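Gulteck Tabletop Starter Kit for Recording Robot Examples

I get asked for this kit more than anything else I sell, so it finally has its own page. It's the tabletop part of the setup I use myself: the props, the containers, the wrist camera mount and the recording software, all packed so you can go from an open box to your first saved example in one afternoon. You bring the arm. I've tested the mount on three arms so far and the list is at the bottom.

My name's Chun-yin Sin and I've been collecting pick and place examples for small learning systems long enough to have strong feelings about baskets. Strong feelings! People spend weeks choosing an arm and then grab whatever's in the kitchen to practice on, and their data ends up full of things that roll off the table.

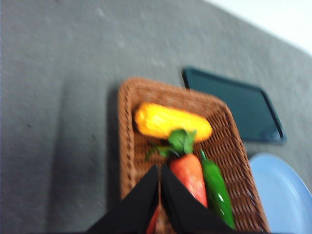 The wrist mount is the part I'm proudest of. It clips on behind the fingers and keeps both fingertips in view the whole time, so your system always gets to see where the gripper is compared to the thing it's going for. Expect some blur in the wrist view, like you get here over the corn, the carrot and the green chili. I leave those bits in. Your robot is going to get the same blur when it's working by itself, and a model trained only on crisp pictures tends to have a bad day. If you do want to thin them out, Clornus (the recording software, included) has a sharpness slider and you can set your own cutoff.

Clornus saves every example as one folder: wrist video, side video, joint positions, gripper opening, and a line of plain text where you type what the task was. Please type something useful there. "Put the egg in the basket" is great. "Test 4 new" is what I did for my whole first month and I'm still sorry.

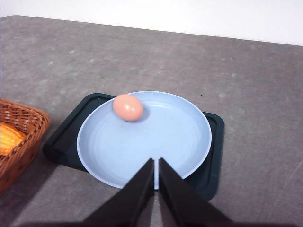 Wrist view: egg on the blue plate, with the dark green tray underneath.

Plates on trays are a nice step up once the easy stuff works. The rims sit at different heights, and if your system has only ever dealt with a bare table it'll often come in too low. I'd start with one item on the plate and move it to a new spot between examples – near the rim, in the middle, off to one side – before you add a second item. Same goes for the basket: turn it a little, slide it a little, and save the big layout changes for a new session.

How many examples do you need? It depends on the task, sorry, but I can tell you what I did. My basket model got usable at 128 examples and I stopped at 655, mostly out of stubbornness. The move from plate to basket took longer to learn than I'd hoped, and what helped most was going back and recording slower, tidier grabs.

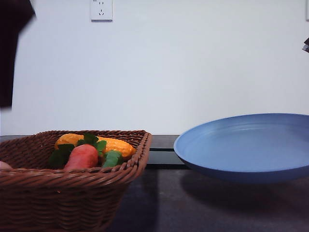
Side camera view: basket on the left, plate on the right.

Don't skip the side camera. The wrist view is lovely for the last few inches, but it can lose the container completely during a reach, and the side view fills that in. Fix it to the table or the wall and then leave it alone. I bumped mine in May and had to throw out nine good examples, so the kit now ships with the Fang clamp, the one with the wide jaw.

What's in the box
Wrist camera and clip mount
Side camera with Fang clamp
Woven basket, plate and tray
Set of play food
USB hub and two long cables
Clornus on a USB stick, plus a printed setup guide

Tested arms: Estley 2, Estley 2 Long, Gulteck Mini. The clip should fit other arms with a round wrist, but send me a photo of yours before ordering and I'll take a look.

Price: $89 for the props and mount only, or email me for the full kit with cameras. Spare play food is sold separately (carrots go missing, I can't explain it).

Page updated 8 September 2018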